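Plitden Sermon Notes Collection

README, last changed December 21, 2020

What is in this folder

The collection holds written notes of sermons and Bible talks on one topic: how a congregation receives people who come from another people, language or tradition. The notes were made in the parish hall at Hodville and in the smaller house church at Baluyot. Each note is a plain text file in English. Some were first spoken in another language and then translated by members of the congregation, and in these files the second line says "translated".

There are 206 notes. The shortest is only a few sentences, because the speaker became ill and the evening was finished with singing. The longest is in two parts, and both parts have the same number in the file name.

Why it was made

For many years the talks were kept only in paper notebooks. When the two congregations began to share one Sunday service, people asked again and again for the same talks, especially those on the Book of Ruth and on the letter to the Ephesians. Copying by hand was slow and brought mistakes into the Bible references. We decided to type everything one time, check it, and put it where study groups can take it freely.

How the files are named

Every file name begins with the place (hodville or baluyot), then the book of the Bible, then a number. If a talk uses more than one book, the name has only the book that was read aloud first. We know this is not perfect. The talk on Peter and Cornelius, for example, is under Isaiah, and many people look for it under Acts. The file index.txt gives all books for each talk, so please search there first.

Fields at the top of each note

title: as it was announced, or "no title"
reading: the passage that was read, with chapter and verse
place: Hodville or Baluyot
language: the language in which the talk was given
theme: one or more words from the file themes.txt
checked: yes or no

The word list in themes.txt has 14 themes. "Stranger", "table" and "marriage" are the ones used most. We had a long discussion about whether "unity" and "reconciliation" should be one theme. They stayed separate -- the speakers used them differently, and it would be wrong to decide this for them. 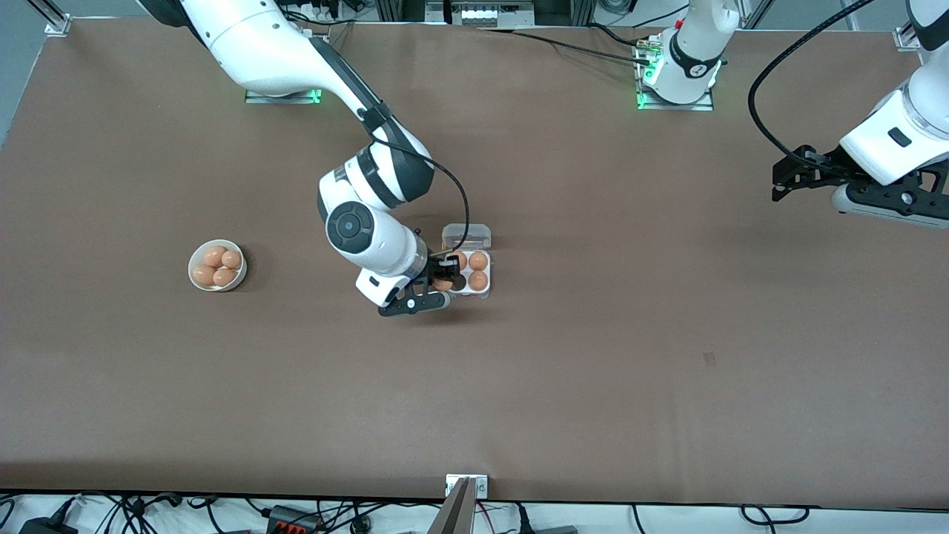 Bible references are in the field "reading" and also inside the text. In the whole collection there are 1231 of them. They were compared with a printed Bible, and where the speaker gave a wrong verse number, the right one was put in square brackets after it. The spoken number was not removed. Quotations are not corrected at all, as several speakers quote from memory and mix the wording of different translations.

What was left out

Prayers for persons by name are not included. Stories from family life were kept only when the family agreed in writing. In place of a removed story there is a line with the word "omitted", so the reader can see that the talk was longer. The names of the speakers are also not given. This was requested by the Baluyot congregation, and Hodville accepted the same rule.

Known problems

The Baluyot notes from October were typed from a notebook with water damage, and some lines could not be read. They are marked with three question marks. In the talks on Galatians the paragraph breaks are not reliable. A few translated notes have sentences which sound strange in English. We left them when the meaning was clear.

The two congregations do not agree on every point of teaching, and the notes do not hide it. Please do not quote one talk as the opinion of both.

Use

The notes may be read aloud, printed and copied for worship and study. Please keep the first lines of the file with the text. If you want to put a note in a book that is sold, write to the Plitden office before you do so. Study questions for 2 of the Ruth talks are in the folder "groups", and these may be changed as you like.

Related material

The song sheets of the shared service are in a separate collection called Skodoria. It has its own README and its own rules, mostly on account of the music rights.

Corrections

Send the file name, the line and your correction to the Plitden office, by letter or e-mail. Accepted changes are written in changes.txt, with the newest at the top.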